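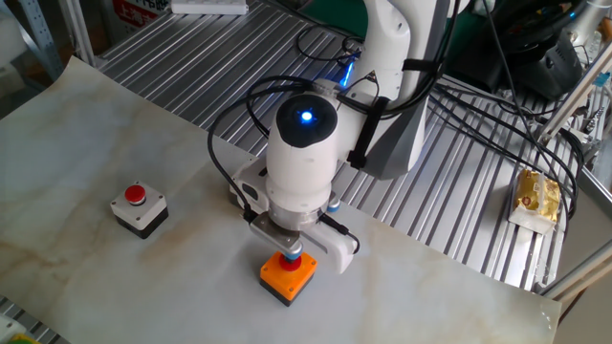

Print this page | E-mail this page

Automation Planning, Unit 9: Budgeting for a Small Robot Cell
Instructor: Noémie Dufour
Reading for November: the Drasness purchasing packet, first half

Most first budgets for a robot cell come in too low, and the arm is rarely the cause. The arm has a quote attached to it. What gets missed is everything that has no quote yet: fingers, cable ties, brackets, the table, test pieces, and the hours someone spends getting a simple motion right.

The running case in this unit is a button-pressing cell. The job is to bring a gripper finger down on a push button mounted on a small box, without missing and without pushing too hard. It is a plain task, and it makes a good one to price.

1. Write the task down before asking for prices

State what the arm must reach, what it must touch, and how the target may move between runs. Boxes bolted in place are one budget. Boxes that can be set anywhere on the sheet are another, and usually call for a camera and more setup time.
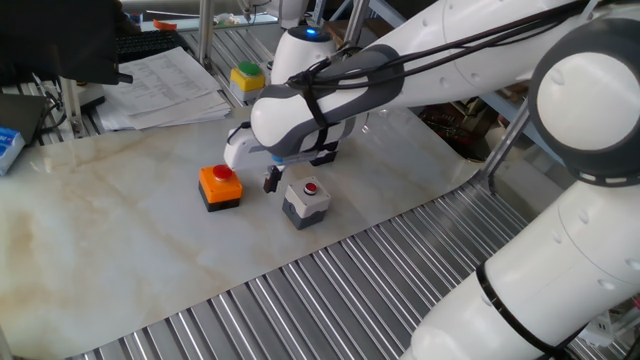 2. List the test pieces

Buy more than one type of button. Cap size and height both change how the finger has to approach. A wide mushroom cap forgives a small error in position; a small cap does not. Latach sells the boxes without wiring, and for motion tests that is enough. Corrado Monti's sheet for the Rastville cell allowed for 11 boxes at a total of $473, spares included. Put spares on the first order so you pay shipping once.

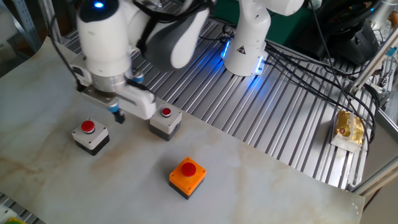
Spacing costs money too. If the boxes stand close together, the open gripper needs room to come down on one without touching the next, and you may need narrower fingers. Get a price for a second set of fingers even if you leave it out of the final request.

3. Table, frame and cables

Slotted aluminum costs more than a flat bench top but lets you move fixtures later. Lawal quoted $2,448 for the table and frame in our case, delivery not included. Cable straps and ties go on their own line. Hamisi Mrema's rule is to measure the cable run with the arm at full stretch and then order the next length up.

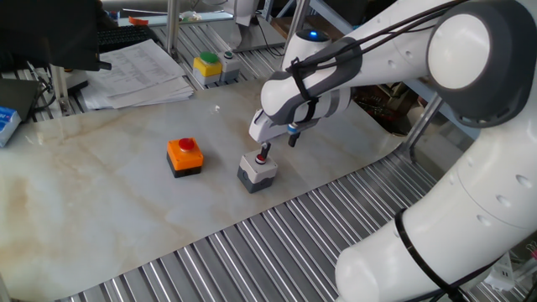

Do the same for the floor plan. Mark where the arm base goes, where the computer goes, and how far a person has to walk between the keyboard and the stop button. Changes at this stage cost nothing.

4. Labor

Enter setup hours as a cost even when the people are already on staff. Suleiman Fashola will hand out his time log from Rastville in class. Compare the hours in it with your own guess and bring both.

To turn in: a one-page budget with a line for each item above, and the name of the supplier you would call first. Send questions to Tamunoemi Afolabi, who is grading this unit.

Print this page | E-mail this page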